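Costume workshop notebook, August
Estell stage jacket: mounting, sequin losses and display notes
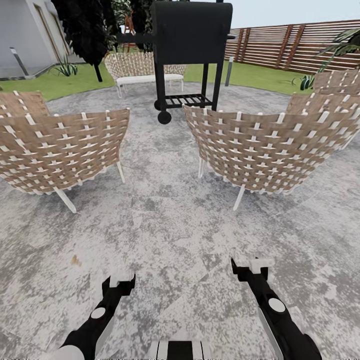
Work resumed at 9.40 a.m. on the cropped jacket worn by Estell on the Arent tour, which is on loan to the department for the autumn display of stage and screen clothing. The jacket was unpacked on the large table with both members of staff present and checked against the incoming condition report. The report is adequate for the body and poor for the sleeves. It should be noted that the jacket will not stand alone; it is to share its bay with the swimwear and robes from the summer photo shoots, and the designers have now asked for a patio setting there. Woven lounge chairs placed around a black grill cart, on a mottled grey and white concrete surface, would suit the robes very well. The jacket is another matter. Open weave of any kind will catch the thread ends on the cuffs, and it must be mounted where no chair can be moved against it.

Condition on opening

The ground fabric is a stretch net, black, backed with a heavier knit across the shoulders. Both layers are sound. The lining has been replaced at least once, and the second lining was set in by machine with a longer stitch than the maker used elsewhere. The collar carries make-up staining on the inside edge, which is to be left alone. The lender has stated in writing that evidence of wear is to be kept, and the department's own policy is the same.

The maker's estimate for the whole garment was 2,000 sequins. We have counted 97 positions where a sequin is missing and the thread or a thread hole remains. Most are on the right sleeve between elbow and cuff. Lutz Wiegand is of the opinion that this is microphone stand damage, and the concert stills supplied by the lender do show the right arm hooked over the stand in several songs. I have recorded this in the file as probable.

A packet of loose sequins came with the jacket. It has no label. On checking under the lamp, the loose sequins are slightly flatter than those on the garment and have a bluer tone. They may belong to the matching trousers, which the lender has not located. They are not to be used in any repair. Bagged separately and returned to the box.

Mounting

The Lindska torso was tried first, being the only one free. It is too broad across the back by 4 cm and the front edges would not meet without strain. The fastening was not forced. The torso has been put back on the rack with a note on it, as this is the second garment this month for which it has been taken out and found unsuitable.

The older Jääskeläinen form is a better fit through the ribs but short in the neck. Padding was built up in polyester wadding and covered with cotton jersey. Two fittings were needed. At the second fitting the shoulder line sat correctly and the hem hung level at the back, with a slight rise on the left front that is also visible in the stills and appears to be how the jacket was cut. I see no ground for correcting it.

The question of arms was discussed at length. The designers would like the right arm raised, in imitation of the well-known poster pose. Dzintra Liepiņa advised against this and I agree with her. A raised arm puts the weight of the sleeve on the armhole seam for the whole run of the display, and the seam has already been mended there in a thread that does not match. A soft arm, bent slightly at the elbow and supported at the wrist from inside, will be offered as the alternative. If the poster is hung behind the case, visitors will have the pose in any event.

Sequin losses

No replacement is proposed. Loose threads are to be secured only where there is a further sequin at risk on the same run. The garment was sewn in continuous lines from shoulder to cuff, so one broken end can release a good many. The following has been completed on the right sleeve, upper half:

Ends located and held with a fine polyester thread, dyed grey.
Knots placed on the inside of the net, clear of the lining.
Each repair marked on the sleeve diagram in red pencil.

The lower half and the left sleeve are outstanding. Colleagues taking this over should work with the sleeve supported on the padded roll and should remove rings and watches. The blue-handled scissors are too heavy for this work and have been moved to the paper drawer.

Label text

A draft label was received from the press office. It describes the jacket as having been "barely there" and dwells at some length on the wearer's waist. The tone may be thought suitable for a magazine. It does not tell the reader who made the garment, what it is made from or how it was altered between the first and last nights of the tour. Dzintra Liepiņa has written a shorter version, which gives the makers their credit and mentions the change of lining. It also allows one sentence on the press attention the jacket received, that attention being part of its history. Her version has been sent to the curator with a recommendation that it be adopted.

The draft also stated that the jacket was worn at every performance. This is incorrect. The lining change and the difference in collar height across the stills both suggest that there were 2 jackets, and the lender has been asked what became of the other. The answer will affect the catalogue entry and possibly the insurance value.

Light and case

The case lamps were tested at the lowest setting. The sequins return a strong glare at seated eye level, and this was confirmed with a colleague in the low chair from the reading room. Turning the form a little to the left removes most of it. The angle has been marked on the base with tape. The tape is to be replaced with pencil before the form goes to the gallery.

Outstanding

Lower right sleeve and whole of left sleeve, thread ends.
Soft arms to be cut and filled; pattern is in the folder marked Estell.
Reply from the lender on the trousers and the other jacket.
Designers to confirm chair positions in the patio bay, with a clear gap on the cuff side of the form.
Jersey is running low. One further length to be ordered, same weight, unbleached.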